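Notebook, emissions accounting bench
Sun 15 December

In on a weekend to find out why the Bornero inventory refuses to add up. The town pledged its cuts with a ribbon and a brass band, and it fell to us to work out what was being cut from.

Baseline as filed: 2,000 tonnes. Baseline from the fuel receipts Danica Popescu scanned on Friday: 1,816. So Bornero has already achieved a handsome reduction by means of arithmetic. I'd like to see a carbon tax do that so cheaply.

Went through it line by line. Most of the gap is the district boiler, entered once under Buildings and again, in part, under Heat. Took it out of Heat. Left a comment in the cell, in red, which Wálter will change to a calmer color.

Heating and transport together come to 1,025 after the fix. I did that sum twice and got the same answer both times, so I stopped.

Still open:
The Ozoliņš depot has 8 meters and sends us readings under a single name. Have asked for them split. Have asked before.
Oton (the new version of the spreadsheet model) rounds at every step. Usus rounded only at the end. Nobody wrote down who decided this, and I have a bad feeling it was me.
Waste transport: the contractor reports miles, the template wants gallons, and the conversion factor comes from a footnote with no source.

Cooking fuel is a small line but it's all guesswork. The survey asked households "gas or electric?" and a fair number answered "yes." Put them down as unknown for now. Wálter Cabrera wants to split them evenly, and I want to phone a few. We'll probably split them evenly.

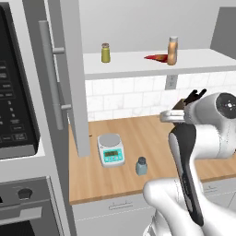 Simulated kitchen: microwave over wall oven at left, arm at the back of the counter.

Reran everything at the end of the afternoon with rounding switched off in Oton. Total moved by less than the boiler did, so rounding isn't the villain, just an accomplice. Saved as a separate copy. Do not merge until the depot readings are in.

Council wants the revised baseline in February. Danica to draft the cover note, and to find a word for "wrong" that they can read aloud at a meeting.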